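Section 4: Setting up your first scheduled import in Drundano

Last updated Fri 5 June

Okay, so you've got Drundano installed, you can log in, and you've poked around the menus a bit. Now we get to the part I use every single day, the scheduled import. I set mine up three times before I got it the way I like it, so I'll walk you through the third way and spare you the other two.

Before you start

You'll need an admin login (a regular user login can see the Imports page but can't save anything on it), and you'll need the address of the system your records are coming from. Mine come from Palach, and I'll use the Palach screens below. If you're coming from Jeroler, the steps are the same but the field called Source Key is called Access Word over there. Same thing, odd name.

Note: Work in your sandbox first. Please! I know the sandbox is slow and the menu colors are ugly. Do it anyway.

Step 1. Make a connection

1. Click Settings, then Connections, then New.
2. Give it a name you'll recognize in a year. I called my first one "test" and my second one "test new," and I'm still sorry about it.
3. Paste the source address. Leave off the slash at the end.
4. Paste your Source Key and click Check.
5. Wait for the green word Connected. It can take a minute the first time.

If you get the message "Handshake refused," look at the port number. Drundano fills in 3080 for you, and Palach wants exactly that, but a lot of office firewalls block it. Your network person can open it up. Ask for outgoing only. 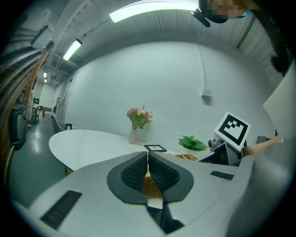
Step 2. Match up your fields

1. Open the connection you just made and click Field Map.
2. On the left you'll see the source fields, on the right the Drundano ones. Drag a line from one to the other.
3. Start with the record ID. Everything else hangs on it, and if you skip it you'll get a brand new copy of every record each time the import runs (ask me how I found that out).
4. Set the date format by hand. Don't trust Auto. Auto looks at the first row only, and if that row says 02/03 it takes a guess and sticks with it.
5. Click Save Draft. Not Publish yet.

You don't have to map everything! My source has a whole pile of old fields from before I worked here, fax numbers and so on, and I just left them alone. An unmapped field is ignored, and you can come back and add it whenever you want. What you can't do easily is take one away once it's published, so I'd start small.

Caution: Never map two source fields to the same Drundano field. The screen lets you do it and doesn't complain. The one lower on the list wins, and the other value is gone.

Step 3. Do a trial run

1. Back on the Imports page, pick your draft and click Trial.
2. Set the row limit. I use a small number the first time and then the whole file.
3. When it's done, open the log and read down the Status column.

My first full trial brought in 1192 records and flagged 4 of them. All four had a line break hiding in the address field, the kind you get when somebody pastes out of an email.
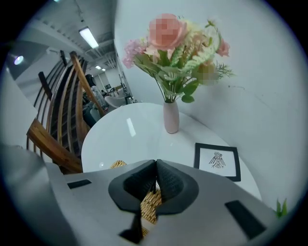
I fixed those in the source and ran the trial again, and it came through clean. You could also turn on Strip Line Breaks under Advanced, and plenty of people do, but I like my source data to be right to begin with. Your call. If you do turn it on, remember it works on every text field, so any long notes your team has typed up will come out as one giant paragraph.

While you're in the log, sort by Length too. Anything sitting exactly at the field limit has probably been chopped, and the log won't flag it as an error.

Step 4. Set the schedule

1. Click Publish, then Schedule.
2. Choose Daily and pick a time. Mine goes at 2 in the morning.
3. Under Overlap, choose Skip. If one run is still going when the next one is due, you want the new one to wait its turn.
4. Add at least two people under Notify. I've got myself and Aurelio Sandoval on ours, so one of us can be on vacation.
5. Click Activate. The gray dot turns blue.

Note: The schedule uses the time zone of the server and ignores the one in your profile. Dirceu Lacerda caught this for me in February, after I'd spent a whole morning wondering where my records were - thank you, Dirceu!

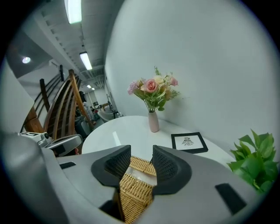 Figure 3. Round white table and wooden chairs.

If the import stops on its own

Three failed runs in a row and Drundano switches the schedule off. You'll get an email with the subject "Import paused," and it does like to land in the junk folder, so add the sender to your contacts now while you're thinking of it.

To start it back up, open the last log, fix whatever it's grumbling about, run one Trial, and click Activate again. The missed days get picked up in the next run, so you don't need to load them by hand. Expired keys are the usual cause for me. Palach keys run out without any warning, and I keep a reminder on my calendar to renew mine.

Section 5 covers exports, including the Torres report format.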